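Journal of Everyday Materials > Research articles > Section 4

4.2 Light, air-filled objects

Of all the object groups in the Noltwood set, the air-filled ones gave us the most to write about. A balloon or a puffed-up bag weighs next to nothing, yet it takes up a good deal of table, and its shape depends on whatever is touching it - a lovely problem for anyone trying to say what "handling" means. Marchal and MacLeod sorted the 218 items in the set by how far they gave under a light press, and 42 of them fell into the softest class. Thin cloth sits in that class too, although it behaves quite differently: it hangs and folds, while a filled skin pushes back.

We found it most helpful to look at where the surface creases. On a thin skin the folds gather close to the point of contact, and they are easy to pick out when the plastic is glossy and the backdrop is dark (Figure 2).
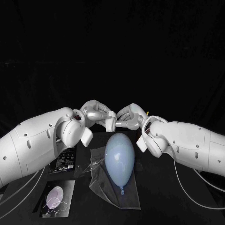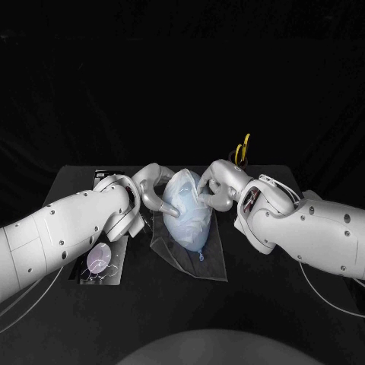
Figure 2. Light blue inflated objects on the dark tabletop. First panel: balloon resting on a dark grey cloth, with a small folded piece of white cloth held over it. Second panel: tied bag on a clear plastic sheet, pressed from both sides.

The knot deserves a mention of its own. Raters using the Brolleck scale were asked to judge fullness by eye, and two of them told us they looked at the knot first and the skin second. We were delighted by this, as our May pilot had treated knots as clutter to be ignored! Wrinkles also swayed the scores. A wrinkled bag was often rated less full than a smooth one of the same size, even when both felt equally firm in the hand.

What lies under the object matters as well. Grey cloth gives an opaque ground, if a rumpled one, whereas clear sheet adds faint creases and edges of its own, and raters needed longer to trace the outline of a bag against it. We return to outlines in Section 4.3, where the Triradon scores are set out by class.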